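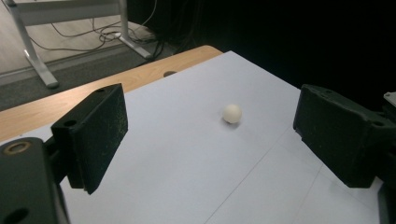 Two days on foot in Trieste in June — which walks are worth it?

Travel > Europe > Italy > Trieste > Questions

Search this section Enter keywords Go

Asked by Min-kyu Ji, 16 Feb 2006

My sister and I will have two full days in Trieste in June, on our way from Venice to Ljubljana. We like old buildings and sea views and we're happy to walk all day, but we won't have a car. Is it better to stay in the centre or get out along the coast? Also, is Miramare worth half a day? We'd be staying near the station, probably at the Pensione Soletti if they have a twin left.

2 answers

Kipchumba Waweru

Oh, you're going to love it! I went for one night and stayed four. Do the centre on your first morning, before it gets hot. Start at Piazza Unità, which opens straight on to the sea, then walk up to San Giusto. The cathedral was made by joining two older churches together, so the inside is wonderfully lopsided, and the castle is right next door. Come down past the Roman theatre and along the Canal Grande (short, but lovely with the little boats in it).

Yes to Miramare. There's a bus from near the station to Barcola, and from there you can walk along the seafront with half of Trieste sunbathing beside you — take your swimming things. The castle is white and sits right on the rocks. I liked the park even more than the rooms, and I must have spent up to 2 hours just wandering about under the trees.

For the second day, get up on the Karst. The Strada Napoleonica is a nearly level path from the obelisk at Opicina towards Prosecco, with the whole gulf below you. I did it at 7 in the evening and the light was superb. Check that the tram is running before you count on it, as there's a bus as well. Decent shoes, plenty of water, and stop for ham and a glass of Terrano afterwards!

Maja Pawłowska

Agree with all that. Don't skip the Molo Audace, the long stone pier by the main square. Everyone strolls out along it at sunset and it costs nothing. Soletti is fine but ask for a room at the back, the front ones get the buses from early on.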